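PRELLOVCOMBE, 31 Jul 2019 — Fedico, which operates funeral homes in Prellovcombe and Hevton, will publish family death notices on its website at no charge. Notices of up to 395 words will remain online for two years.
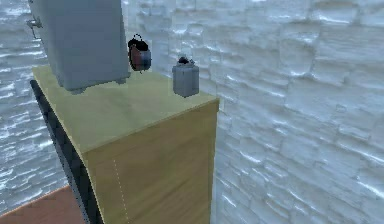 Families may submit a text of their own or ask staff to prepare one — a service previously priced at $40. Corrections will be accepted for seven days after publication.

The Egilsson chapel in Hevton, acquired by Fedico in January, is included. Printed notices remain available through local newspapers at their usual rates.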